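Kollcombe will play its remaining home games at the Pisberg arena after the league approved the move on 29 Mar 2026. The club's own court has been out of use since a roof inspection failed two of the main trusses.

Capacity at Pisberg is set at 3000 for basketball, against 464 permanent seats at the old hall. Rent is charged per game, and the club keeps ticket income but not parking.
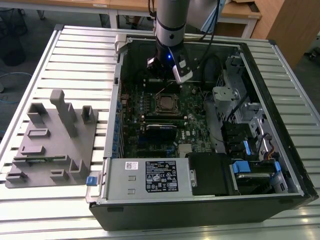
Season tickets transfer without charge. Holders who want a refund have 14 days to apply, and the amount is worked out on the games left to play.

Chathurika Karunaratne, the club's operations manager, expects repairs to be put out to bid in April. Kestness, which shares the hall for youth games, has moved its sessions to the Bautista center and will pay for 15 hours of court time a week.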